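June 12, 2025

Bit of a mixed day on the floor, so I'm writing it up before I forget which bits I meant to follow up. I'd put the morning aside for the Promach paperwork and got precisely none of it done, as the sorting corner needed a proper look first. We've got the Gentile job starting in August (2,000 pieces, all small parts, all going through the blue bins) and I wanted to see whether the layout would stand it or whether we'd be tripping over each other by lunchtime.

I went round with the tape measure and a pencil behind my ear, feeling very official! Gap between the round table and the shelving cart first, then the bench.

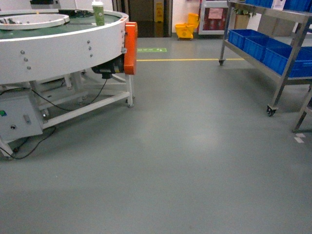
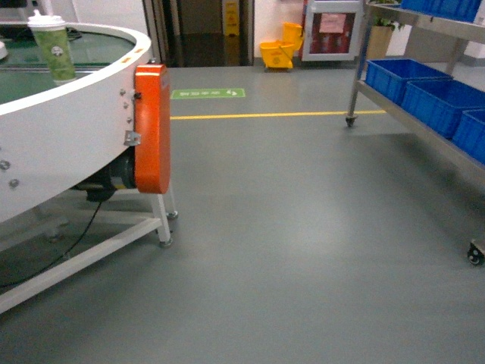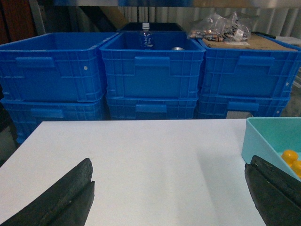

Bins are the thing I keep coming back to. We have two sorts of label on the go, the old Nosetti ones and the new ones from Urora, and they don't peel off cleanly, so whoever relabels is in for a sticky afternoon. My plan is to give each column of blue crates behind the white table to a single part family and leave it that way for the whole job. Before that happens the top crates need emptying of odds and ends: the water bottle can go to the kitchen, and the bag of assorted small bits sitting on the cardboard wants sorting into something with a lid. I'm all for keeping the teal tray, mind you, it's a handy size for one person's worth of parts.

Back to the gap. I make it 89 cm at the tightest point, fine for one person with a crate, a squeeze for two. Pushing the cart back a touch would help, though I don't want it creeping over the yellow line again (we've had that conversation).

Oh, and drinks. Please can cups live somewhere other than the green belt. I'm as guilty as anyone, it's exactly the right height, but not once the Gentile parts are on it.

To do:

- order lids for the crates, small batch first
- ask Promach if 625 per delivery still stands
- decide on labels, then stick to it
- 2 spare trays for the bench
- re-measure the gap after the cart moves

Paperwork tomorrow, first thing, before I go anywhere near the floor.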